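Setting up the kitchen cell again

11/3/18

I lost most of this week to the simulated kitchen, so I may as well write down what I did while I remember it. The last time I rebuilt it I kept no notes and it cost me two evenings.

The cell is called Mudgway, after the folder it first lived in. It is one arm on a block, some marble counters and a changing lot of kitchen things to reach for. Siebe Boersma built the room and I look after the arm. Hamish Sheehan and Hamish Prendergast run jobs on it overnight, and they are usually the first to find out when I have broken something.

What started it was the move to the new version of Sellell, our scene loader. The old one let you place the arm by its base plate. The new one wants the centre of whatever the arm is mounted on, and it doesn't complain if you give it the wrong thing. On the first run the arm came up sunk into the pedestal to its first joint. The physics then pushed it out again, very hard, and every loose object in the room ended up on the floor or through it.

So the order I do things in now:

Load the room with nothing in it. Check the floor is at zero. Siebe's floor was 8 mm high, left over from August when he swapped the planks, and I had been correcting for it in three different files without knowing.

Add the pedestal, fixed. Add the arm on top, fixed to the pedestal and not to the world. Step the simulation 600 times with the motors holding and see whether any joint drifts. If one does, stop there and sort it out before going further.

Add the gripper and open and close it 100 times with nothing between the fingers. Mine was sticking on one side. The two fingers had different damping values, one from the old file and one from the new. I copied the old value across and it has been fine since.

Only then put the objects in. They get dropped from slightly above the counter and left to settle. The funnel is the awkward one. Its collision shape was a solid cone, so it rolled about like a toy top. Mereana Nepia remade it as a hollow shell and now it stays more or less where it lands. The rolls have always behaved.

Last are the cameras. I had these saved relative to the arm base, so when the base moved they moved too, and every view was looking a bit too low. I have tied them to the room now. Bronwyn Rewi told me to do that a year ago.

The home pose needed changing as well. The old one brought the gripper down too near the counter for my liking, and with taller things on it there was a chance of clipping one on the first move. I raised it and pulled it back - more than I needed to, probably, but it costs nothing except a slightly longer reach.

After all that I ran 187 starts in a row and went through the logs. No joint errors, and nothing thrown across the room. A few starts took longer to settle than I would like and I haven't found out why. I suspect the counter friction, which is still a guess from the first version.

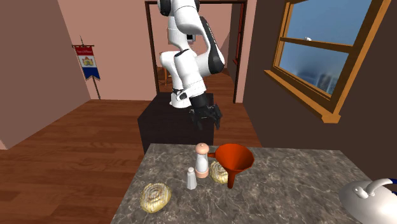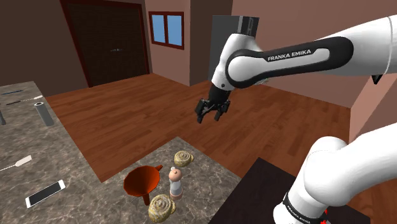

The arm over the Mudgway counters, gripper empty, from two sides.

Next job is the same thing for Prekside, which has an older arm file and two more counters. I'll leave that until the Hamishes have had a few nights on this one.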